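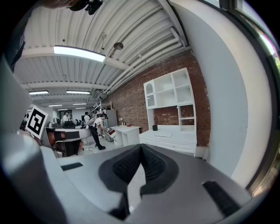 # Chapter 3: When the Work Changes Its Shape

In April the company Kultance brought its first automatic sorting line to the workshop in Luvska. Before this, 111 people did the sorting by hand. After the change the same number of people still worked there, but their day was different.

Stefaniia Kobzar had packed small parts for many years. Now she prepares the tasks which the machine must learn, and she checks its mistakes. "My back is less tired," she told us, "but my head is more tired."

In this chapter we study what such a change asks from the workers. We look first at training, then at pay, and after this at the question of who may stop the machine. Please read the case of Uddin (page 373) before you begin section 3.1.

**Key words:** task, shift, operator, retraining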